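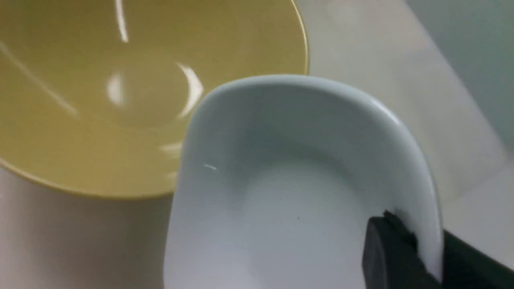

Which order do you put big bowls and dishes back in the cupboard?

Posted by gerkhamgran in Kitchen & Storage

Bit of a daft one, but it's driving me up the wall. I've got one decent-sized cupboard for crockery, next to the cooker, and the shelf spacing is fixed (the holes for the pegs were filled in by whoever had the house before us, thanks very much). The gap between shelves is 47 cm at the bottom and a good bit less at the top.

Into that I need to get a big mustard-yellow glazed bowl, a white ceramic dish, deep, rounded corners, the sort you'd do a crumble in, plus two dinner sets and the usual odds and ends. The yellow bowl is the problem. It's wide and it slopes out a lot, so it eats half a shelf all by itself, and whatever I put next to it ends up leaning on it. If I put the white dish inside the bowl it doesn't sit flat, because the flat bit at the bottom of the bowl is much smaller than the dish. It perches halfway up the sides and rocks. I've already got one grey scuff in the glaze that I'm fairly sure came from that.

I don't want to keep the bowl out on the worktop as we've no room. I use it most weekends for salad or bread dough, and the dish perhaps twice a month. Do I nest them anyway with something in between? Bowl upside down? Get one of those wire shelf things? And if anybody knows how to shift the scuff I'd be very grateful!

Lobo
Upside down over the dish. Done.

pans_and_patience
I wouldn't go upside down myself, I did that for years with my mum's mixing bowl and the rim is the first place to go. You put it down a little bit crooked once, it catches, and there's your chip. Glaze is thinnest on the edge anyway, on most of the pots I've owned.

What I'd do is stop thinking of the two as a pair. The dish is longer than it is wide, yes? So it wants to live with other things that shape, roasting tins or whatever, and the bowl wants to live with round things. My big bowl sits at the back of the bottom shelf, right way up, with a smaller bowl in it, then a smaller one in that, then the colander on top. Each of those reaches the bottom properly so nothing rocks. The dish goes on its own little wire shelf above the dinner plates. I got mine from the Gallex shop in town – 4 quid, and it's held up fine, though the feet did mark the shelf paper.

If you really must nest them, put a folded tea towel in the bowl first, a thick one, folded until it makes a level pad for the dish. Kitchen roll is no good, it squashes down to nothing and then shifts about.

For the scuff, try bicarb and a drop of water, made into a paste, on a damp cloth. Rub gently in small circles, rinse, look at it in daylight. Grey marks are very often metal that's rubbed off a spoon or a whisk and they do come away. If you can feel it with your fingernail it's a scratch and you'll have to live with it. Please don't use the green side of a scourer on something that shiny, you'll dull it and then every light in the kitchen will show you where.

nomgate_nell
Agree with most of that, but I wanted to add that you might be able to hang the problem on the inside of the door instead. I moved all my pan lids and the chopping boards on to a door rack and it freed up enough room that I stopped having to stack at all. You'd have to check your shelves don't come right to the front. Mine did, and my husband took 2 cm off the top one with a jigsaw. Not pretty but you can't see it with the door shut.

Also, how heavy is the bowl? If it's a proper lump then keep it on the bottom shelf whatever you do with the rest. I used to have mine at head height and getting it down with floury hands was a bit hair-raising.

gerkhamgran
Thank you all! The bicarb has taken nearly all of it off, so it must have been the whisk and I owe the white dish an apology. I've put the bowl at the back with two smaller ones in it and that's so much steadier. The dish is in with the roasting tins for now, with a tea towel under it, until I can get into town for the wire shelf. The door rack won't go, Nell, I measured, and I'm not letting anyone near it with a jigsaw – but I might try it on the larder.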